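How Robots Learn to Put the Dishes Away
Firkville Science Pages for Young Readers
30 December 2023

Think about the last time you put a plate in a dish rack. You picked it up, turned it on its side, and slid it into a slot. You did not have to think very hard. A robot has to work out every part of that job. Where is the plate? Where is the edge? How hard should the fingers squeeze?

At the Lamrani lab in Firkville, researchers are trying to find a better way to teach robots small kitchen jobs. Their project is called Plikura.

Learning by copying

For a long time, people gave robots exact instructions. Move the arm this far. Close the fingers. Lift. This works well in a factory, where every part arrives in the same spot. It does not work well in a kitchen. If somebody leaves the plate a little to the left, the robot may close its fingers on air.

Plikura uses a different method. It is called learning from demonstration. A person guides the robot through a job, and a computer records how the arms move and what the cameras see. One recording is called a demonstration. The computer then looks for patterns in all the demonstrations.
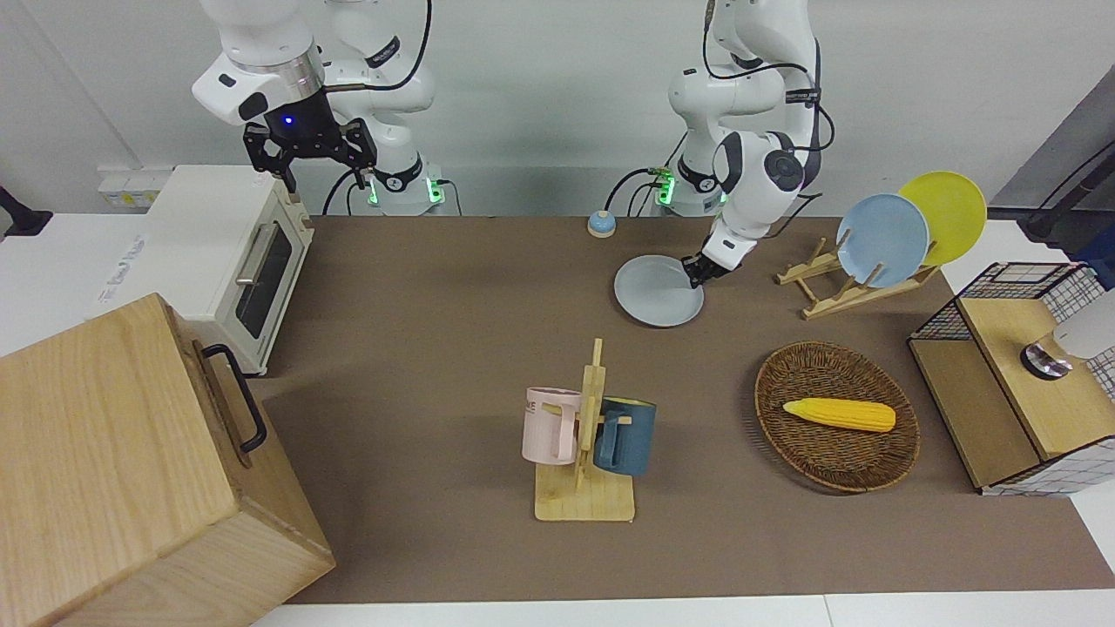
Two robot arms at a kitchen work table. One is holding the rim of a gray plate.

The team recorded 213 demonstrations in September. Between recordings, they moved things to new places on the table. If the plate always started in the same spot, the robot might learn the spot and learn nothing about plates.

Why use two arms?

Try opening a jar with one hand. It can be done, but it is much easier if your other hand holds the jar still. Robots have the same problem. With two arms, a robot can hold one thing while it moves another. It can also reach both sides of the table.

Two arms are harder to teach, though. Each arm has to know where the other one is so they do not bump. The computer program that plans for both arms is called Muvance. It checks the plan many times every second and changes it if something has moved.

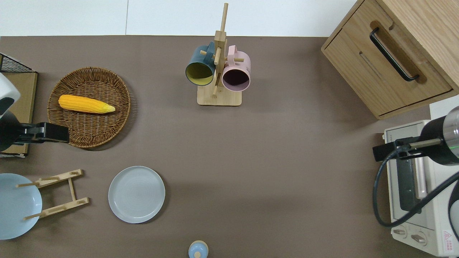 Cameras are the robot's eyes, but a camera only gives the computer a picture made of tiny colored dots. The computer has to learn which dots belong to a mug and which belong to the table. One camera may have its view blocked by an arm. For that reason the team uses more than one camera, each looking from a different place.

What did they find out?

The team tested two ways of teaching. In the first, the robot learned one job at a time. In the second, it learned three jobs together: racking a plate, moving a mug, and picking up a piece of food. The robot that learned the jobs together did better when objects were in new places.
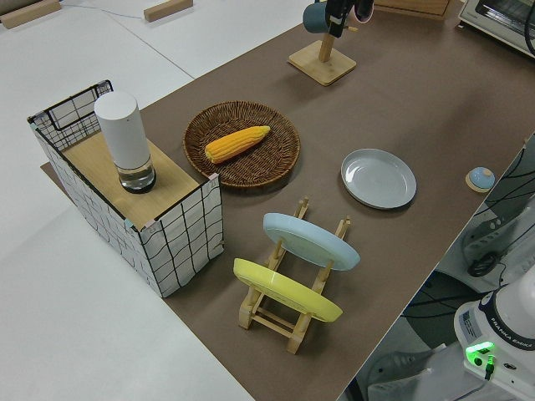 Mugs were the hardest part of the test. A plate has an edge that goes all the way around, so there are many good places to grab it. A mug that belongs on a stand has to be turned so its handle can go over a peg. The dark teal mug in the robot's gripper is close to a stand like that, with a tall post in the middle. If the handle is turned the wrong way, it will miss the peg.

The researchers want to try bowls and spoons next. Spoons are thin and lie flat, so they are difficult for robot fingers to pick up.

Words to know

Demonstration: a recording of a job being done, used to teach a robot.
Gripper: the part at the end of a robot arm that holds things.
Program: a set of instructions that a computer follows.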